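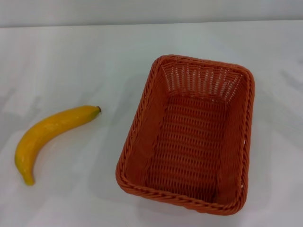

From: Syahrul Manurung
To: breakroom list
Subject: Re: fruit baskets, second order

On Thursday, Han wrote:
> Are the woven plastic baskets worth reordering for Drevanbridge, or
> should we go back to the wire bowls? Also, do they fit the shelf?

Reorder the baskets. The weave rinses clean under the tap and drains fast. The wire bowls leave marks on bananas after 2 days, mostly where the stem end rests on a crossbar.

Shelf fit: yes, but only lengthwise. The braided rim sticks out past the body, so measure at the rim and not at the base. Leave 5 mm clearance on each side or the twist catches on the shelf lip.

Load: one basket held 870 g of fruit with no sag in the long sides. I did not test above that.

Bananas go in last, on top, curve down. Keep apples in a separate basket. Lornis stores them together and throws out more than we do.

The terracotta color is the only one Breltummont keeps in stock. Other colors take 90 days.

Send me quantities per floor and I will place the order.

Syahrul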